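To: cell-users list
Date: 11/30/19
Subject: Re: Husetska two-arm cell, trial and terms

The Biswas office wrote:
> Could members be told whether the Husetska cell copes with
> household appliances, and whether the price of 1378 a month
> includes the patterned wall panels? Our own trial is not
> until March.

The price quoted by Grunside covers the enclosure, both arms, the wall tiles and one floor mat. Grippers are charged separately. The minimum hire is 2 months, and members of this list may claim a reduction of 200 on the first invoice.

Our review uses the Dullero task list, which has 41 entries. Nearly all of them concern small appliances and their parts.
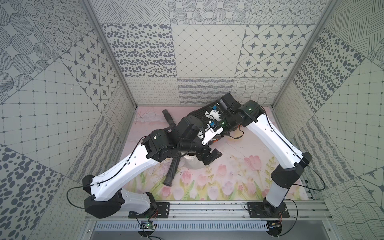
Husetska cell at work on a handheld vacuum cleaner, with hose and canister on the mat.

Cable routing deserves attention before any order is placed - the loops at the elbows need clear space on both sides. The supplier has been asked to state the clearance in writing.

Members wishing to see the draft report should reply to the list office and not to the whole list.

Equipment Review Office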